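Korkthorpe Practical Robotics, Unit 4: Two-arm handling
Handout for lab groups

4.1 Before the session
Read the Unit 3 notes on joint limits. Groups that have not submitted a limits table will not be given bench time. The bench opens at 9.30 and is cleared by noon.

4.2 Task
Each group writes a routine in which both arms work on one container. The routine has three stages: approach, hold, release. Loose items left beside the container must not be touched during the approach. The full routine is recorded at each attempt, including failed ones.

4.3 Coordinates
Each arm reports position in its own base frame. Convert both to the bench frame before comparing them. Most collisions in last year's course came from groups mixing the two - the numbers look plausible until the grippers meet. The transform for each base is in the Prumora folder and should not be edited.

4.4 Speed and logging
Speed is capped at 200 mm per second in all modes. Log joint positions throughout, and keep the log from the first run even if it is poor. The reference log has 1,425 rows and can be used to test your plotting script.

4.5 Cables
Check the cable runs along both arms before powering up. A cable that pulls tight at the wrist will shift the gripper and spoil the calibration.
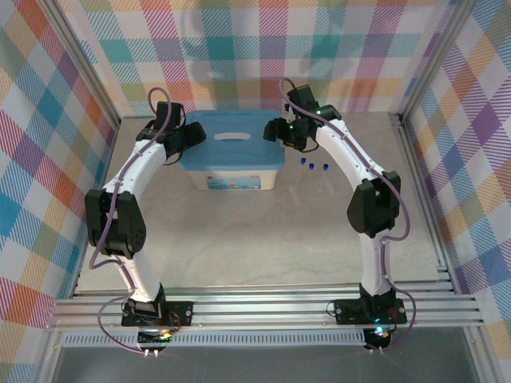
Costel Dinu
Course tutor, Robotics Laboratory

4.6 Start pose
Both arms curve inward over the bench, with one gripper on each side of the blue-lidded box. Keep the caps to the right of the box in your plan as obstacles; the right gripper has little room on that side.

4.7 Submission
Submit the code, the log and 2 pages of notes to Rattana Thongdee before the August review. State which arm leads and how the other one waits for it. Plots need labelled axes and units.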